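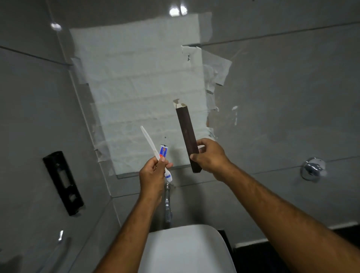 Guest bathroom kits - FAQ
Parisi Guest House, for guests and new housekeeping staff. Last updated 16/01/2005

What do I get in the kit?
Toothbrush, small tube of toothpaste, slim box. One kit per guest, not per room. Soap and shampoo are separate, they're on the shelf by the basin.

I forgot my toothbrush. Do I have to pay?
No. First kit is free. Extras are 60 cents each, pop it in the tin at the front desk.

How do I open the box?
From the top end. There's a flap, and if the glue is being stubborn just tear it. Plenty of people do. We don't reuse the boxes so no harm done.

Where does the empty box go?
Paper recycling, green bin in the hall. NOT down the toilet. Same for the toothpaste cap. Fulvio Leone has had the plumber in twice over caps and would like it not to be three times.

Can I take the toothbrush home?
Yes please do. We can't give it to anyone else.

Is there a softer brush?
Yes, ask Nives at the desk. Kids' brushes too but we run out in April with the school holidays, so bring one if your little one is fussy.

How much toothpaste is in there?
Enough for a short stay. If you're with us longer than a week ask for a second tube, no charge.

I can't use mint / fluoride.
Tell us when you book. We keep a few plain tubes but Marisa Amato does the ordering and needs a bit of notice.

What's happening with the bathroom walls?
Touch-up work, a bit at a time. Where you see white sheeting taped up, leave it be. If the tape starts lifting let us know and we'll stick it back down - don't pull it off, it can take the paint with it. Toilets stay in use the whole time.

Can I lean things on the sheeting?
Rather you didn't. Towels on the hooks behind the door.

My tube was already open.
Bring it back and swap it. Shouldn't happen but if the seal's gone don't use it.

No kit in my room?
We stopped leaving them on the cistern as they kept falling in. Now they're in the top drawer of the vanity. If the drawer's empty ring 77 from the room phone. Desk is staffed till late, after that there's a basket at the foot of the stairs, help yourself.

Do you do razors, combs, cotton buds?
Razors and combs yes, at the desk. Cotton buds no longer, see plumber above.

STAFF BITS

How many do I put out?
Match the booking sheet. Don't guess. A couple in room 3 means two kits, even if they stayed last month and didnt use them.

Where's the spare stock?
Linen cupboard, bottom shelf. Cartons of 100. Open the old carton first and write the date on the new one in texta. When you start the last carton tell Marisa, delivery is slow.

Box is open but brush looks unused, can I put it back?
No. Bin it. Doesn't matter how clean it looks.

Do I clean behind the taped areas?
No, clean up to the tape and stop. Damp cloth only on the grey walls, the spray cleaner leaves smears and then someone has to go over teh lot again.

Who do I ask about anything else?
Gil-soo Seok mornings, Nives Serra afternoons. Leave a note in the book if its not urgent.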